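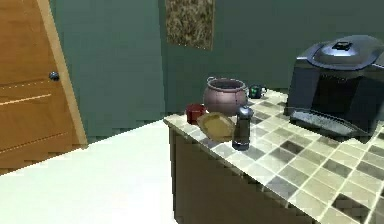
One of the practice kitchens, with the pink pot and the pepper mill I keep losing arguments to.

Week three of collecting demos in simulation, and I have developed opinions about a pepper mill. It stands in front of the pot, right where you'd want to reach in, and the task I drew for this layout is "move the pot." Good luck to us both.

For anyone new: I steer a simulated arm through small chores, the software saves every move I make, and later a model trains on the pile and tries to do the same. Piltusel is our name for the collection tool. It drops a fresh kitchen in front of me, gives me one line of instruction and starts recording. I aimed for 24 good demos on this layout and kept 11. The rest were me nudging the mug on the way past, or letting go of the pot a hair too early.

Shireen Sithole reviews what I send in, and she is strict about hesitation. If I hover over the red cup while I make up my mind, the model learns to hover over red cups. I've seen it do my hover. It was like hearing your own voice on an answering machine.

She also wants more variety in how I come at things, so today I went for the pot from the left, then from above, then by one handle, like a person carrying soup they don't trust. The one-handle demos look terrible. Shireen kept two of them.

There's a flat tan thing near the cup that I call toast and Waldemar calls a cutting board. It matters more than you'd think, as one of us has to write the label – for now the instruction says "the tan object," and I feel a bit sorry for whoever has to be told to fetch it.

Tomorrow I get the same counter with the mill shifted over. I asked for it to be taken out altogether and was told no.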